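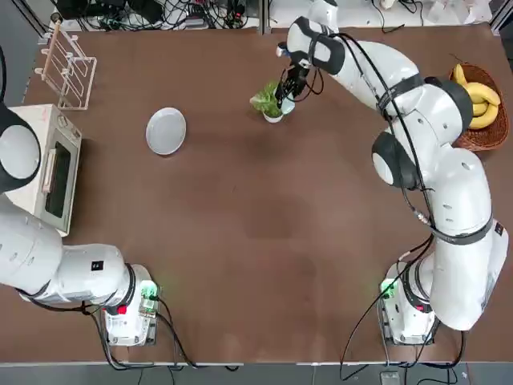
Bananas in the basket, toaster oven, plant. Thursday.

Thursday, late, in bed with the laptop

Second day of training for the Bundenthorpe swim and I can already tell you I am not a natural. Eight weeks to go. I've signed up for the 1000 metres, which sounded like nothing at all when I was sitting on the sofa in March with a biscuit, and which sounds like quite a lot now that I've been in the water twice and had to hang on to the side like a wet coat both times.

The lido opens at seven and I was there at ten past, feeling very pleased with myself until I saw the changing room was already full of women who had obviously been, swum, showered and moved on to flapjack. They were lovely though. One of them lent me a swimming cap (mine split straight up the middle when I pulled it on, with a noise like a balloon) and told me to go in quickly and breathe out. I went in slowly and screamed a bit. The board said 12 degrees. My hands went first, then my feet, and then for a minute or two everything was marvellous and I thought, oh, I see why people bang on about this.

I did six lengths. Not in a row! Two, then a rest, then two, then a long rest pretending to fix my goggles, then two more.
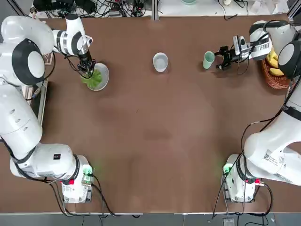

Eustaquio Zamudio was coaching at the far end, the same one who did the talk at the library last autumn, and he came down the side and watched me for a length. He says I lift my head too high when I breathe and that's why my legs sink. He had me hold on to a float and look at the bottom of the pool, just kicking, until I got bored of the tiles. It did help. I swallowed less, anyway. He also says I should stop counting strokes, and I'd like to know how he could tell I was doing that.

Came home ravenous and ate three slices of toast standing up, then had a bath so hot my ears went pink, then fell asleep at two in the afternoon with the radio on. Missed a call from Mum. Missed the parcel as well, so the new wetsuit (a Clallum, second-hand, a bargain if the knees are as good as the seller claims) is now sitting in the depot at Pekwood and I've got to go and fetch it on the bus. I did think about cycling but my arms feel like string.

Rang Mum back after tea. She's worried about the reservoir because of the weed, and because she read something in the paper about a man who got cramp. I told her there are safety boats and everyone has to wear a bright orange float. She said, well, your grandfather swam across Hinojosa in his trousers, and I said that's not really helping either of us, Mum. She wants to come and watch and bring a flask. I think I'd like that, as long as she doesn't shout instructions from the bank. She did at sports day when I was nine and I have still not got over it.

Had a look at the map of the course again tonight. It goes out to a yellow buoy, along the dam wall, round another buoy and back to the slipway. On paper it's the length of my thumb. I keep tracing it with my finger and breathing out in the right places, which must look very odd to the cat.

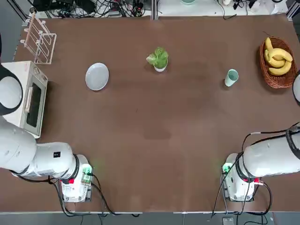

To do before the weekend

Fetch wetsuit from Pekwood, take the card they left and some ID.
Buy a new cap, silicone this time, and wash the borrowed one.
Ring Mum about trains.
Swim again on Saturday if my shoulders will let me - eight lengths, and no fiddling with the goggles.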